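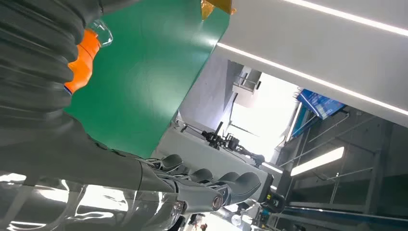 The ash bed at Mahmoudi Creek, finally

Home Posts Rocks Trips Links About

Quick one before work. Well, quick for me.

Found it. Or found something that is gray and gritty and in the right part of the bank, and I'm calling it the ash until somebody stops me. Three falls I've been walking that creek. Three! And it was behind a root mat I have eaten lunch against.

Background for anybody new. Mahmoudi Creek cuts down through old lake mud south of Imbridge, the floor of a lake that drained a long time before there was an Imbridge. Mostly the mud is boring. Tan, darker tan, some rusty streaks, now and then a squashed reed. But an old field guide to the Trosidard road (spiral bound, half the pages loose, got it from Julián Paredes when he moved) has one line saying "thin vitric ash, east bank, upstream of the ford." No map and no sketch. The ford isn't there anymore either, the county put in a culvert.

An ash is a big deal in mud like that because it all came down at once. A few days maybe. So if you have it in one bank and then again a mile away, that's the same week in both places and you can hang everything else off it. The mud can't do that. The mud just keeps being tan.

How it went

Thursday, off at noon, at the culvert a little after one. Water low for November. Homa Amini came along, which was good since she's taller and has the better waders. We cleaned a strip of bank top to bottom with the flat trowel. You have to clean it. An old face gets a skin of slumped mud and it all looks the same, and I think that's how I walked past the thing so many times. That and the roots.

Bottom up, from my notebook, cleaned up some:

- blue-gray clay, sticky, stinks when you open it
- laminated silt, light and dark, very fine, dries into flakes
- a sandy bit with snail shells, mostly broken
- more laminated silt
- THE GRAY STUFF. Thumb thick at the left end, pinches to nothing on the right. Sharp bottom, fuzzy top
- tan mud to the roots

Sharp bottom and fuzzy top is what you want. It lands on a quiet lake floor, so the base is a clean line, and then worms and whatever start stirring the top back into the mud. Homa spotted the line before I did. I was busy being excited about the snails.

Rubbed some between my teeth. Yes I know. Silt is a little gritty, this was nasty, squeaky almost. Spat for a while.

Under the scope

Sample went in a bag marked 817, which is only where I am in the roll of stickers, it doesn't mean anything. Back home I washed a spoonful in a jar, let it sit, poured off the cloudy part, did it again, and again, until the water stayed clear. Don't rush this. I rushed it the first time and got clay stuck over every grain like flour on chicken. Had to start over.

Dried what was left on a coffee filter on top of the fridge. Then a pinch on a slide under the Moken, which is what I call my microscope because it's the only word left on the side of it.
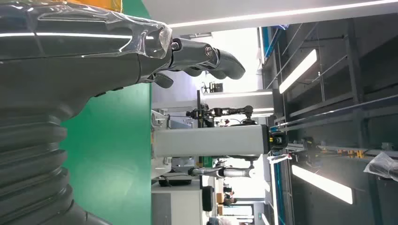 Jointed gray fingers, clear plastic wrap, green panel behind.

So, glass. Lots of it. Little curved slivers with no color, some Y shaped where three bubbles used to meet. Some have the bubbles still in them, pulled out long like taffy. I switched to crossed polarizers and they all went black and stayed black when I turned the stage, and that's how glass behaves. Quartz would blink on and off at you. A few did blink. Feldspar I think, and some quartz from the ordinary silt, and a couple of flakes of brown mica looking very pleased with themselves.

Counted 338 grains along straight lines across the slide, because if you just count what catches your eye you count the pretty ones. Way more glass than anything else. I'm not putting the percentage up until I do a second slide. Simin Kermani caught me out on this last year with the "garnet" sand that was one garnety corner of one slide, and she was right, and I'm still a little sore abuot it.

What I don't know

Which volcano. Can't tell from this. The shape of the shards gives you a hint at what kind of eruption but to match it to a source you need the chemistry of the glass, grain by grain, and that's a lab with a probe. Roya Hosseinzadeh knows someone who may have time on one in the new year. May. Not holding my breath, ok a bit.

How old. Same problem. I had a guess written in here and took it out.

If it's in place. This is the one bugging me. Pinching out to the right could be the shape of the lake floor, fine, ash drifts into low spots like snow does. But it could also be washed in off the hills later, and then it's not one week anymore it's any old time. Stuff for washed in: rounded shards, mud chips mixed through, ripples. Stuff against: the shards are sharp, points still on them, and I didn't see any ripples. Didn't see mud chips either but the light was going and my hands were numb.

So I need it somewhere else too. Yoga Liem says the old clay pit has a face in the same mud, and he paced it once at 900 steps from the culvert in a straight line, over two fences. Would need to ask about the fences.
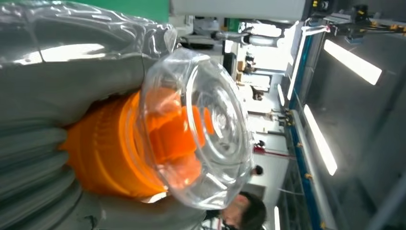
Orange part under its clear dome, ribbed gray coils alongside.

To do

- second slide!! from the left end, where it's thick
- go back with a level and get the height above the culvert lip, I eyeballed it like a dope
- peel of the bank. Glue and cheesecloth. Last one came off in 2 pieces and I'd like this one to come off in one
- find out who owns the clay pit
- new coffee filters

Also if you go: the bank is undercut right past the culvert and it does come down. There was a fresh pile at the bottom when we got there. Dig your strip from the side and don't stand under the roots. And please don't take a big chunk of the layer, there isn't much of it showing and a spoonful is pleny.

Somebody asked in the comments last time what trowel. It's a margin trowel from the hardware store, the kind for tile. Square end. File the edge a bit.

Ok late. Snails next time, I kept a bag of them, they're a freshwater kind I think but two of them look wrong for that and I want to look at the hinge on the little clam that was in with them too.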